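Home Reviews Workbench Software Motors Contact Search

Runonance 3, three weeks in

I've been putting off writing up Runonance because I kept changing my mind about it. The first evening I wanted to throw it out of the window. By the second weekend I was telling Liesbeth Bakker to drop whatever she was using and get it (she didn't, she's stubborn, but she did borrow my login). So this is where I've ended up, for now anyway!

If you've missed it, Runonance is a tool for recording, tidying and replaying arm movements, with a planner bolted on. You steer the arms yourself, it logs the joint angles and the camera views side by side, and then you get a timeline where you can trim, label and mark things before you train on any of it. It's made by a tiny outfit called Maluleke and it costs 149 for a home licence, paid once. No subscription, which nearly made me weep with joy.

My test job is laundry. Cloth in basket, cloth out of basket, done on the living room floor next to the sofa. I picked it because cloth is horrid. A block has a shape and keeps it, and a towel has a different shape every single time you look at it, so if the software is hiding any laziness in the perception side you find out quickly. 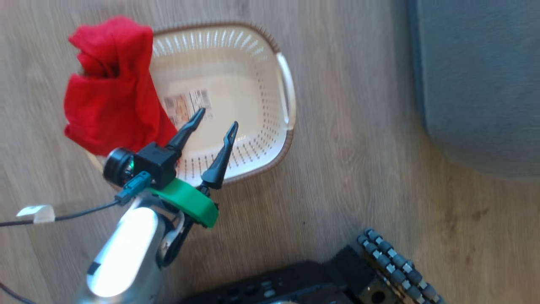 Setting up took me most of a Saturday. The installer is fine, the calibration is the slow bit. You move each arm through a string of poses and it works out where the cameras sit compared with the joints, and it's fussy! It failed me twice with the message "insufficient spread", and I had to go and look on the forum to learn that it wanted more wrist rotation. Sizwe Swanepoel had posted the answer there (thank you Sizwe, whoever you are). That ought to be in the manual. The manual spends four pages on colour themes.

Once it's calibrated, though, the recording side is lovely. Press a key, do your thing, press it again. Everything lands in one folder with a sensible name, and if you fluff a grab you can hit backspace and it bins that take without asking whether you're sure. I got through 300 takes before I thought about tidying any of them, and the viewer still scrolled smoothly with the whole lot loaded. I used Wetov before this and it would start to wheeze long before that. With Wetov I also had to line up the wrist view with the joint log by hand, dragging one against the other until they looked right, and I don't miss that one bit.

The timeline is where I've spent most of my time. You can drop markers for "approach", "grip", "lift" and "release", or make up your own, and it'll have a go at guessing them for you from the gripper opening and closing. The guesses for release are very good. The guesses for grip are a bit keen with soft things, because the fingers can close on a fold and slide off again and the software happily calls that a grip. You can turn the sensitivity down, under Labels, Advanced, and then a little arrow I didn't spot for days.
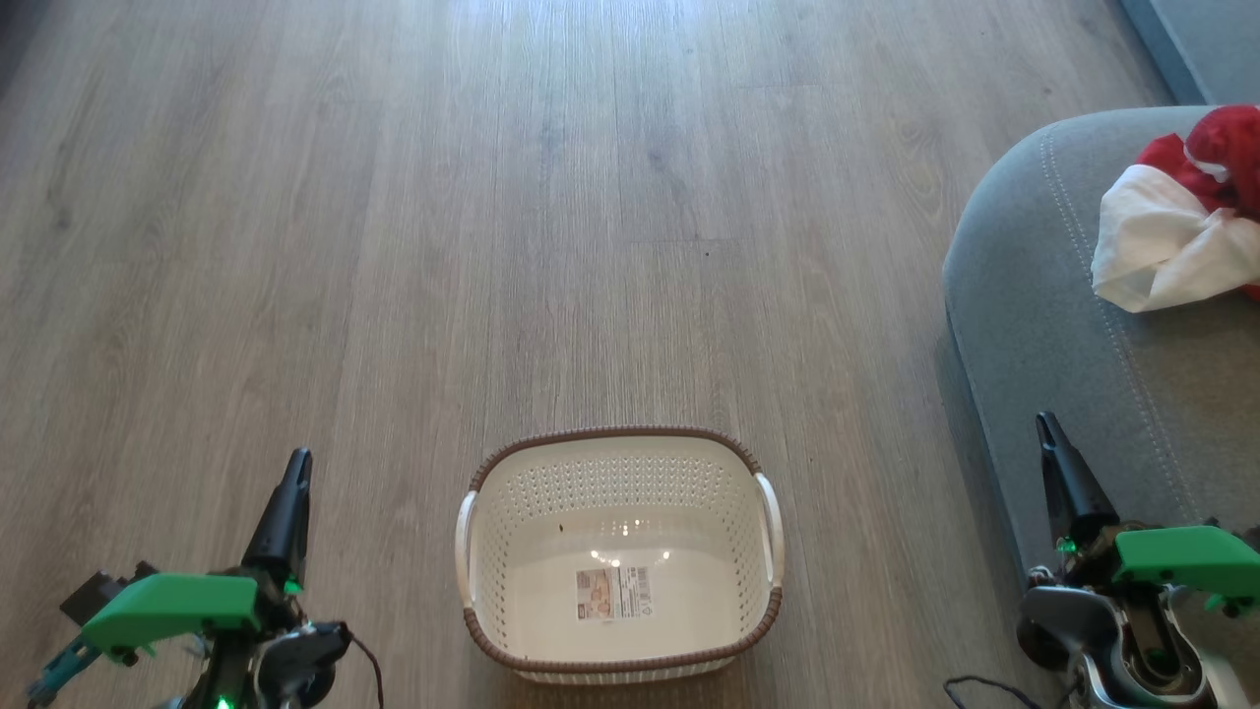
Page last changed: August

Now the planner, and here I've got to be a bit grumpier. With two arms it plans one path, freezes it, and then plans the second arm around the first. Fine when they're well apart. When both need to get over the same basket you end up with one arm politely hovering while the other finishes, and the whole job takes ages. There's a "joint planning" tick box which is meant to fix it. Ticking it made my laptop fan howl and the path came out with a funny little wiggle near the rim that I could never get rid of. Barrett Montoya on the support desk wrote back the same afternoon, which I do appreciate, and said it was being looked at.

Keep-out zones are much better. You draw a box in the 3D view, give it a name, and neither arm will plan through it. I've got one for the sofa edge and it has never once been ignored, even on the days when I'd nudged things and had to redo the calibration. I'd like rounded shapes as well as boxes (sofas aren't boxes!) but I can live with it.

Perception is the mixed bag. The basket outline it finds nicely, even looking down from the wrist at an odd tilt. Cloth it finds by colour first and then by shape, and you can see it thinking about it: strong colours get a tidy outline straight off, pale ones against a pale background get something more like a puddle. You can retouch the outline with a brush and it carries your fix along to the next views, and that saved me hours.

Little moans, in no order. The undo history empties when you save. The dark theme makes the marker labels nearly unreadable. Exporting to the Rikier format loses your own label names and calls them label_a, label_b and so on, so keep a list somewhere. My project has 456 marked clips in it now and I had to rename the lot with a script that Lerato Mkhize kindly sent me.

Would I buy it again? Yes, for the recorder and the timeline, easily. If it's mainly the two-arm planner you're after, try the trial first and give it something awkward to do. I'm keeping mine and I'll add to this page when the next update lands.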